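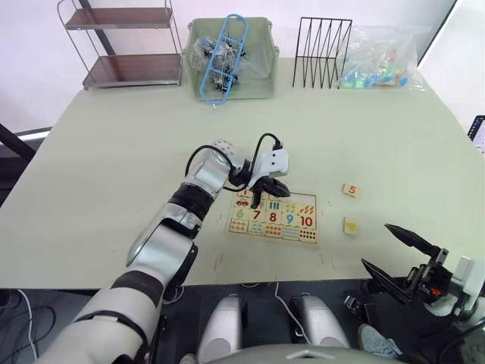 The Plunden number puzzle on my craft table, with the usual storage behind it.

I paid for the Stamex version first and regretted it within 3 days, so the Plunden had little to beat. The numerals are big and bright, and each goes with a picture tile to count up. Six is green, for reasons known only to Plunden.

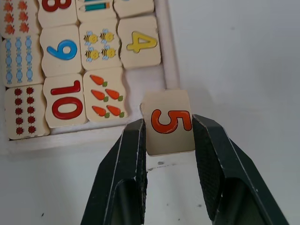
Five goes with the carrots, which my niece considers a waste of a good number. The edges are a bit irregular, and that helps small hands more than the leaflet does. The leaflet is awful. Four stars, one withheld for the leaflet.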